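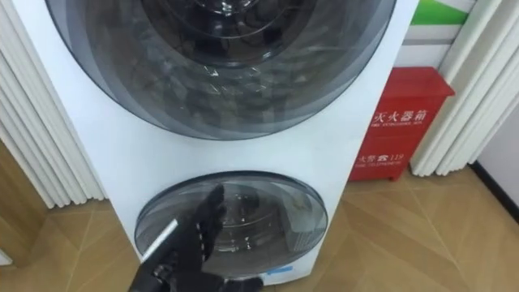

Posted by Jemer, Brondthorpe bench notes, 10th November

Right hand service, laundry cell. The hand came up weak on the thumb at the start of the shift. Grip check gave the same reading three times, so I parked the arm away from the washer, cut power at the wall and pulled the hand off at the wrist.

Four screws on the wrist plate, all tight. Connector clean. The thumb tendon had stretched again, same as in August, and there was lint packed in behind the first joint. Brushed it out, took up the slack two turns on the adjuster and put a drop of light oil on the pin. Did not touch the finger tendons. The Cindidon manual says to change them as a set every 2,000 cycles and the counter is still well short.

Refit: wrist screws to 8 Nm, crossways. The cable goes on the outside of the bend, with enough spare that the wrist can turn fully both ways. Last time it was tied too short and the outer jacket rubbed.

Homed the arm, then reran the reach points on the twin-drum machine. The lower door is the fussy one. It is a smaller target, the glass bulges a bit, and the hand has to come up from underneath with the fingers pointing up and the palm to the door. Approach speed is down to 48 mm/s for the last stretch and the push limit stays where Živković's sheet has it. Please don't raise it to get round a missed latch. Fix the point.

The reach point was off to the right by a few millimeters after the refit. Retaught it and saved it as a new point, old one kept in the backup folder. Upper door point not retaught, still to do. It needs the long reach and I want the shoulder warmed up first.

The depth camera gets confused by the smoky glass when the ceiling light lands on it. I have it taking its distance from the white panel between the doors and adding a fixed offset for the lower one. If the washer gets moved at all, redo the offset.

Keep the arm's swing to the left. The fire extinguisher cabinet is on the right and has to stay clear to open.

Left to do:
Upper door point
Spare thumb tendon, order two
Run 300 open and close cycles on the lower door, then check thumb slack again
Write the new wrist cable length on the inside of the cover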